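3.2 Where the dishes wait

Shared kitchens produce two kinds of rules: the ones taped to the cupboard door and the ones people follow. Our interest was in the second kind. Over one winter we collected diaries from residents of Gandotthorpe, a student house in which 73 people share a set of kitchens built for rather fewer. The diaries ran to 194 usable entries. Several more had to be left out on the grounds that they were letters of complaint about a single frying pan.

We asked residents to write down every occasion on which they put an item on a surface and left it there, and what they meant by doing so. Most meant nothing, or said so. Even so, the entries sort fairly well into three types, which we call parking, soaking and surrender. Parking is short and comes with a promise. Soaking is longer and comes with water. Surrender has no time limit, and the person who surrenders an item tends to describe it in the passive voice ("the pot got left").

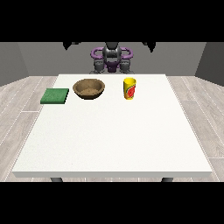
Figure 3. Sponge, bowl and cup toward the back of a table.

Position turned out to matter more to residents than the type of item did. Catacutan's earlier work on office sinks had suggested that people read a dirty mug as a message, whoever left it and wherever it stood. Our diarists were pickier. An item near the front edge was read as being in use, and they would cook around it with only mild resentment. An item at the back was read as stored. A row like the one in Figure 3, with the green sponge on the left, then the bowl, and a wide stretch of bare tabletop in front, is what one resident called "basically tidy." She did not feel that the word "basically" was carrying much weight. Residents who preferred cupboards disagreed with her at length, and two of them attached floor plans.

The sponge deserves a word of its own. In the diaries it is the only object that everyone uses and no one admits to buying. Entries about sponges were longer than entries about food, and a good deal angrier. Residents also held that a sponge left beside a dish counts as a start on washing it. We found this belief in all the kitchens, including the one whose residents had a written agreement saying the opposite.

The agreement itself, drafted by Bienvenido Catacutan during his stay as resident observer, listed fines for each type of leaving. It was last seen under a toaster. Fines collected under it came to nothing, and the section on soaking had been used to work out a grocery bill. We return to written agreements in Section 4, where the record is a little better.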